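Chore readiness checklist -- changing a trash can liner
Site: Nakirell test room, carpeted bay
Inspector: Perihan Değirmenci
Date: Mar 9, 2022

Scope: whether a two-armed machine can be left to do this chore in a shared office. Scored per item: OK, PARTLY, NO.

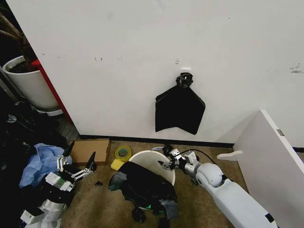
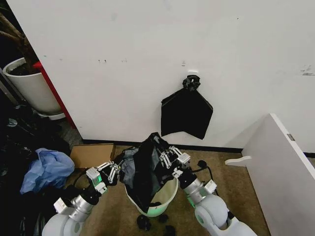
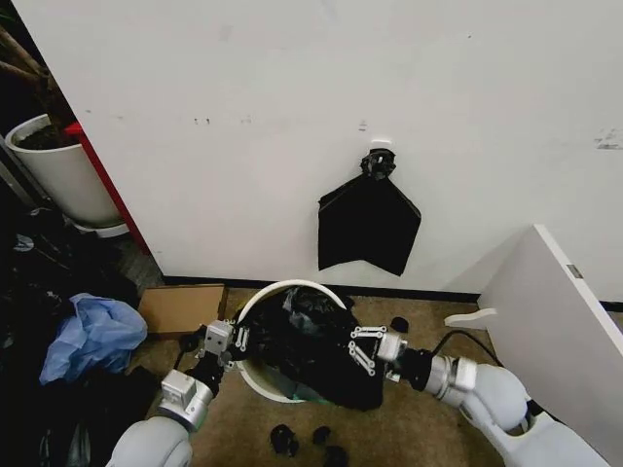 Liner task, two-arm unit, black bag at the bin. Spare bag hanging on the wall in all three.

1. Floor clear within reach of both arms -- NO
Cardboard box and light-blue plastic bag on the carpet. Move both before the next run.

2. Cables out of the walking path -- PARTLY
Tape down the run behind the right arm.

3. Spare bag within reach of a person -- OK

4. Stop button tested before power-up -- OK
Tested from both sides of the bay.

5. Bag opened without help -- PARTLY
Nine tries, six good. On the others the two layers stayed stuck together and an operator had to separate them.

6. Liner folded over the rim all the way around -- PARTLY
Left side is usually fine. Right side slips when the gripper lets go.

7. Bin stays upright -- OK

8. Time per liner -- NO
Best run was almost 19 minutes. The cleaning crew at Tavolov would not wait for that.

9. Full bag tied and lifted out -- not inspected
Bansal wants this added. Needs its own sheet.

Comments: Fine for supervised trials. Not ready to work alone after hours. Thin bags are still the hard part, and the thicker Horkska liners have not been tried. Recheck items 1, 2 and 6 first, full inspection again in September.

Signed: P. Değirmenci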